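Conceição district to test shared pantry scheme from August

09/06/2024

Residents of the Conceição district will be able to buy dry goods in refillable containers from August, under a pilot scheme approved by the Memano municipal authority. The scheme will operate from two neighbourhood halls and will be open to all households registered in the district.

The authority said the pilot was intended to reduce the amount of packaging collected with household rubbish and to make staple foods available in small quantities. Flour, rice, dried beans, salt, sugar and oats will be sold by weight. Customers may bring their own containers or borrow one against a refundable deposit.

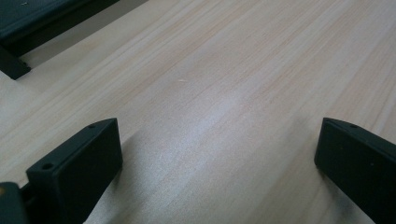
The larger of the halls, on the Atau road, closed in the spring for repairs to its roof and reopened last month. It will be open to customers in the mornings. The second, beside the district library, will open in the late afternoon so that people may call in after work. Both have step-free access from the street.

Day-to-day management has been awarded to Verkora, a cooperative which already runs a wholesale store on the edge of the town. Under the terms of the agreement, Verkora will supply the goods, employ the counter staff and report to the authority every quarter. The authority will provide the premises without charge for the length of the pilot and will meet the cost of heating and lighting.

Benedito Marinho, head of neighbourhood services, said the arrangement had been drawn up after a survey of the district in which 1088 households took part. Of those who replied, 55 per cent said they would use a refill counter if it were within walking distance of their home.

"The survey showed us that price and distance matter most to people," Mr Marinho said. "Residents also told us that they often have to buy more than they need, particularly those who live alone. We have asked the operator to set no minimum purchase, and it has agreed."

Prices will be displayed at each counter and reviewed once a month. Households that receive support with their local charges will be entitled to a discount of 20 per cent on all goods. They will be asked to show their current award letter on the first visit only, after which their entitlement will be recorded on a card. 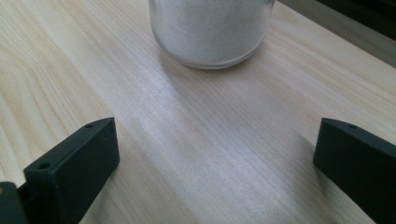

Containers brought from home must be clean, dry and fitted with a lid. Staff will weigh each one before it is filled and may decline any that is cracked or badly worn. Details of the ingredients, the date of packing and any allergens will be printed on a slip for every purchase. Customers with a serious food allergy are advised to speak to a member of staff before buying, as several products will be handled at the same counter.

Local shopkeepers were consulted before the decision was taken. Some expressed concern that the use of public premises would give the operator an unfair advantage. The authority has undertaken to publish the sales figures for the pilot and to meet traders' representatives before any extension is considered. Fresh produce, bread and dairy goods have been left out of the range.

Registration forms will be available at the library and at both halls, and may be returned by post. Households that took part in the survey must also register if they wish to use the scheme. A decision on whether to offer refill counters in other parts of Memano will be made when the pilot has ended and the final report has been received.

14 shares | 2 comments

Recent items
Library opening hours: summer changes
Atau road: resurfacing and temporary bus stops
Garden waste collections in Conceição
Applications open for allotment plots

Contact the Neighbourhood Services office | © Memano Municipal Authority | Back to top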